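Programme Clindaldale de gestion du petit gibier
Rapport d'avancement à l'attention du fonds Flamlow
11 décembre 2022

Ce rapport couvre l'ouverture et les premières semaines de la saison sur le territoire de Clindaldale. Le précédent se terminait sur une phrase optimiste à propos du retour de la perdrix grise. Je ne la reprends pas à mon compte, et je demande qu'on ne la cite plus dans les documents destinés aux adhérents tant que les comptages de printemps n'auront pas été refaits.

Les lâchers d'abord. La convention prévoyait 200 perdrix, elles ont toutes été livrées par l'élevage Kang et lâchées en deux fois, côté plateau puis côté rivière. Sur ces oiseaux, 60 portaient une bague. Nous avons récupéré 24 bagues, presque toutes sur des oiseaux tirés dans les premiers jours, à quelques pas des volières. On peut présenter cela comme un bon taux de retour. J'y vois surtout des perdrix qui n'ont pas eu le temps d'apprendre à se méfier de quoi que ce soit. Pour les autres, nous ne savons rien : prédation, dispersion, bagues gardées au fond d'une poche de veste, tout est possible.

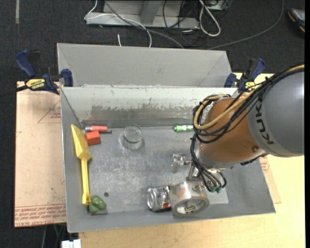

Hongmei Xue
Responsable du suivi de terrain, programme Clindaldale

Les haies. La plantation sur le plateau a pris du retard. Les plants commandés chez Flimport sont arrivés après les grosses pluies et le chemin du haut ne portait plus le tracteur. Ils sont en jauge derrière le hangar. Nantana Inthanon pense qu'on pourra planter avant la fin du mois si le sol ressuie ; je l'ai écrit au calendrier avec un point d'interrogation. La ligne budgétaire n'est donc consommée qu'en partie, et le solde est à reporter.

Les agrainoirs. Il y en a cinq en service. Celui du bois carré est vidé par les sangliers dès qu'on le remplit, malgré la clôture. Je propose de le retirer. Le comité local souhaite le garder parce que « ça fixe les faisans ». Aucun relevé ne l'indique, et le blé coûte plus cher que l'an dernier.

Les carnets de prélèvement. C'est le point qui m'inquiète le plus. La version papier rentre mal, la version en ligne à peine mieux. Plusieurs carnets ont été remplis d'un seul trait, au même stylo, toutes sorties confondues, ce qui laisse songeur sur la précision des heures et des lieux. Yanling Tang a ressaisi ce qui pouvait l'être. Le tableau annexé distingue désormais les sorties documentées des sorties reconstituées de mémoire, et je recommande de ne tirer aucune moyenne des secondes.

La bécasse. Passage correct selon les conducteurs de chien, faible selon moi. Nos impressions se valent, c'est-à-dire peu de chose. Les ailes collectées partiront à la lecture d'âge en janvier et l'on pourra alors en parler.

La régulation du renard. Shaohua Shen tient le registre de piégeage, il est à jour et lisible. L'effet sur les couvées, lui, reste à démontrer. Le protocole signé ne prévoit pas de zone témoin, je l'avais signalé à la signature et je le signale encore. Sans parcelle non piégée, une bonne reproduction sera attribuée au piégeage et une mauvaise à la météo.

Demandes au fonds Flamlow :
Report du solde « haies » sur l'exercice suivant.
Accord pour supprimer l'agrainoir du bois carré.
Création d'une zone témoin sur la partie nord, à surface constante et sans dépense supplémentaire.
Suspension des lâchers côté rivière jusqu'aux comptages de printemps.

Les factures et le registre sont chez Hongmei Qiu, qui les transmettra séparément. Il manque encore le bon de livraison du second lâcher, réclamé deux fois à l'élevage.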